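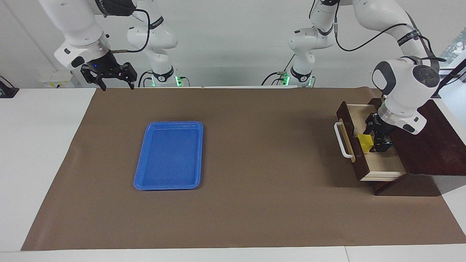 Štěpánka Hrnčiar asked on Friday whether the operator should practice the drawer reach without recording before each block, as the first demonstrations of a session tend to be slow at the approach. The suggestion is adopted for the Skumbridge task, two practice reaches per operator.

Notebook entry, January, afternoon session. Operator: P. Šimko. Remote control, both arms.

Task: yellow piece from open drawer to blue tray. Left arm enters the drawer; right arm remains open over the mat until called for.

Demonstrations recorded: 29. Running total: 102. Target for the drawer set: 159.

Wrist angle at entry remains the main source of variation between operators. D. Halim prefers a steep descent -- to be compared before the next block. Episodes with a pause at the drawer are kept and marked.

Open: tray position for block four.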